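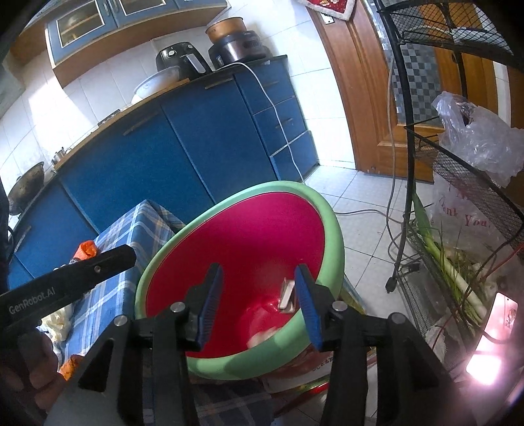 Basin, magenta inside and pale green outside, with a white cloth in it.

Support > Laundry room > Tickets > 706

Ticket 706 – Dryer stops early, display shows E23
Opened by: Ingeborg Thiele
Assigned to: Finn Görtz
Status: closed

Reported fault
Lella condenser dryer, ground floor, left-hand machine. Cotton programme ends after a few minutes with E23 on the display. Load still damp. Happens with full and half loads. Right-hand machine fine.

Log

08:40 FG – Manual lists E23 as "drum temperature out of range". Asked for the filter to be cleaned and the water tank emptied before a restart.

09:15 IT – Both done. Same code after four minutes.

10:05 FG – On site. Lint filter clean, tank seated properly. Condenser unit removed: fins blocked over most of the lower half. Rinsed under the tap, left to drain, refitted. Restarted on cotton, E23 again, this time after 11 minutes.

10:50 FG – Back panel off. Temperature sensor reads 85 kilohms cold. The sensor on the right-hand machine reads 12. Connector cleaned, reading unchanged. Sensor to be replaced. Left-hand machine switched off at the wall and labelled.

11:20 FG – Part requested from Conneely. None in stock, delivery Wednesday.

Wednesday 13:30 FG – New sensor fitted, reads 12 kilohms cold. Full cotton programme run with towels, no code. Second run with a half load, no code.

14:45 Knut Kasten – Can the condenser be added to the cleaning list? It was not on there for either machine.

15:10 FG – Added, monthly, both machines. The right-hand one was also dirty – rinsed today.

16:00 IT – Three loads through since, all dry. Please close.

Resolution
Faulty temperature sensor replaced. Blocked condenser cleaned. Old sensor kept in the drawer under the fuse board until Conneely confirm whether they want it back.

Recent tickets
Washer 2 does not drain
Card reader rejects top-ups of 200
Right-hand dryer, door catch loose
Unska iron trips the breaker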